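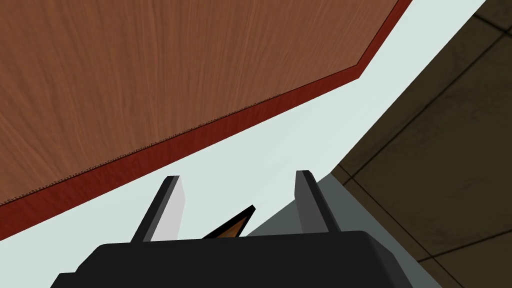 Alcaraz Ceramic Hair Straightener
Item 1111, sold by Trirarora

We stock very few straighteners, mainly because we don't believe most of what is printed on the boxes. The Alcaraz box says it "repairs as it styles". We doubt that. Hot plates flatten hair, and no pair we have tried has mended a split end.

What it does do is heat evenly and stop at 200 degrees, which is plenty for most people. If your hair is fine or bleached, start at the lowest setting and see whether you need more.

Weight: 282 g
Heat settings: 8
Plates: ceramic coated, floating
Cable: swivel, fixed to the handle

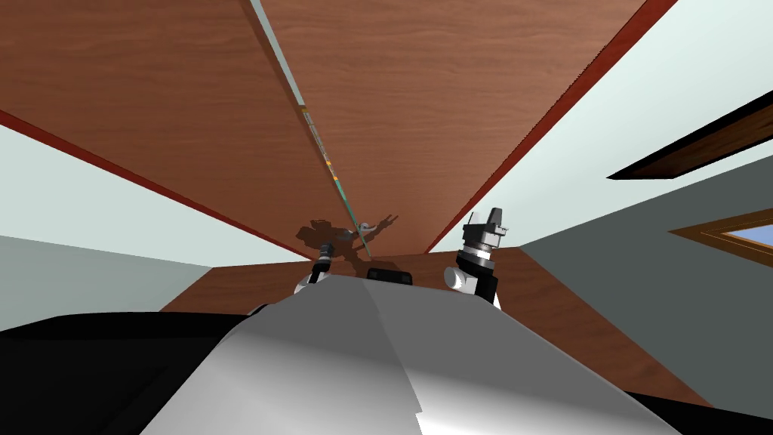

The maker also talks up an "ionic" mode. We left it on for one half of the head and off for the other, and couldn't tell which was which. Perhaps you will. We wouldn't pay extra for it, and the Prandale model without it costs less if our stock hasn't run out.

The heatproof pouch is decent. The free sachet of serum smells strongly and we'd skip it.

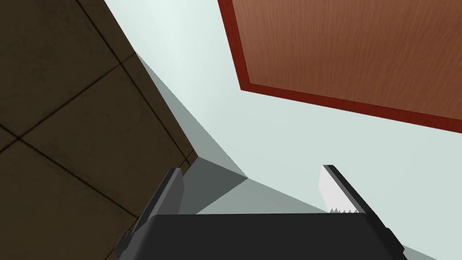 Can I use it on clip-in extensions?
Only if they are real human hair, and on a low setting. Synthetic pieces will melt, whatever the seller told you about "heat friendly" fibre.

Orders are packed at our Stekholm shop. Unused straighteners can be returned in the original box.

Page last checked Jan 7, 2021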